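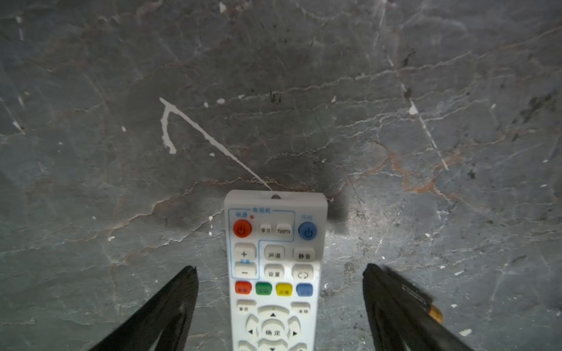 A remote control between the open gripper fingers during work with the new Fovar release.

Landura releases Fovar 4 with a new grasp planner

4 November 2019

Landura has published version 4 of Fovar, its control and planning software for small robot arms. The release replaces the old grasp planner and changes how the program handles the view from a camera at the wrist. Users with a current licence can download it from today.

In the earlier versions, Fovar calculated one grasp from the first camera view and then followed the path to the end. If the object was moved in the meantime, the arm had to go back and start again. The new planner keeps several possible grasps in memory and compares them again each time a new picture arrives. The final choice is made only when the fingers are already close to the object.

"Flat and long things were our weak point," says Silvan Haslinger, who leads the software work at Landura. "With a remote control, a few millimetres to the side decide whether you close on the case or push it away over the table. We wanted the arm to be able to change its mind late."

The planner was prepared on a set of 2,000 recorded grasps, collected since May at the company's workshop in Flallen. The objects are everyday ones, among them remote controls, batteries and staplers. The table has a dark stone pattern with many light veins, and according to Haslinger this was a good test for the perception part. Earlier versions sometimes took a bright vein for the edge of an object. The new version compares two views from slightly different positions before it accepts an edge – this costs a little time, but the number of false edges in the company's own tests went down from 31 to 13.

A second change concerns work with two arms. Until now, each arm was planned alone and the other one was treated as a fixed obstacle. Fovar 4 plans both movements on the same timeline, so that one arm can already leave the shared area while the other comes in. The user can set a minimum distance between the arms and give one of them priority.
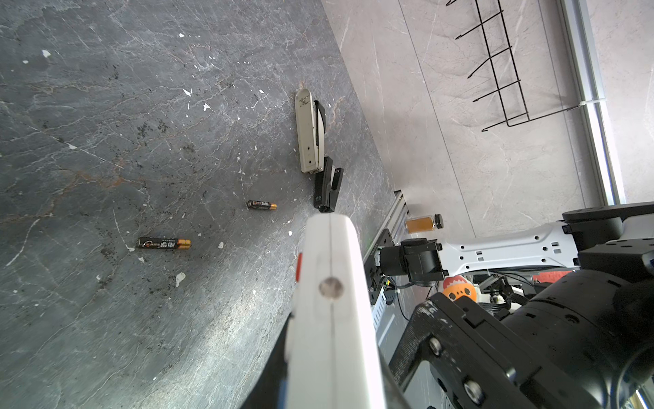
Zürcher plug-in will follow later

The plug-in for Zürcher controllers is not part of this release. Landura says that the interface is ready, but the stop function must still be checked with the new timeline. Users who need the plug-in should stay with the previous version for now. Both versions can be installed on the same computer, and old project files open in Fovar 4 without conversion. Once saved there, however, they can no longer be opened in the older program, so Landura recommends making a copy first.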